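Harico Assembly Cell: Progress Report to Ratero
Reporting period ending 11 Oct 2019

Status

The cell is running again after the gripper overhaul, and the simulation model has been brought back in line with the hardware. One item from the last report is still open (the wrist cable) and is covered below. We are within budget for the period.

Gripper and wrist

The gripper was taken off the arm at the start of the period. Both fingers had play in them at full opening, enough that long parts turned slightly when they were lifted near one end. The pivot bushings were worn and we replaced them, along with the screws on the left finger. The housing was cleaned and regreased. After refitting, we ran the open and close cycle 720 times with no part in place, then 300 times with a test block. There were 2 faults, both in the loaded run and both traced to a loose connector at the wrist. The connector now has a locking clip.

The cable between the wrist and the elbow is still the original one. It rubs on the elbow joint when the arm folds back past its normal working range. We have limited that joint in software for now, which does not affect any of the assembly moves. A replacement cable with a longer service loop is on order from Pfeiffer, and fitting it will take the cell down for half a day.

Base and calibration

The bolts at the base were checked and retightened. One had backed off — we have marked all of them with paint so that any movement will show at the weekly check. The arm was then recalibrated against the board. The largest error before calibration was roughly 18 tenths of a millimeter, at the far corner. It is now inside the tolerance set in the work plan.

The calibration routine is written up in the cell binder. It should be repeated after any work on the base or the wrist, and after a hard stop.

Simulation model

The Fatden model of the cell had drifted from the real setup over the summer. We re-entered the joint limits, including the temporary one at the elbow, and corrected the offset between the wrist and the fingertips. Approach moves over the board are now checked in the model first, with the gripper pointing down at the long red block, before they are run on the arm. 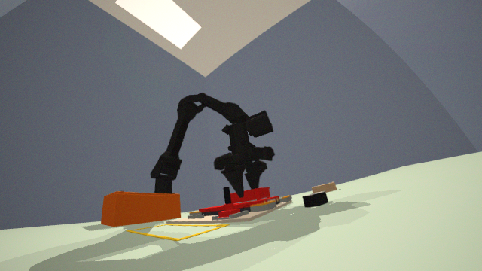
Filed under: Cell Maintenance

Planned for the next period

Fit the new wrist cable and remove the software limit at the elbow, in the model as well as on the controller. Repeat the calibration afterward and add the results to the binder.

Order a spare set of finger bushings. We used the last set on this repair, and the supplier is quoting delivery in January. The cost fits under the existing parts line, so no change to the budget is requested.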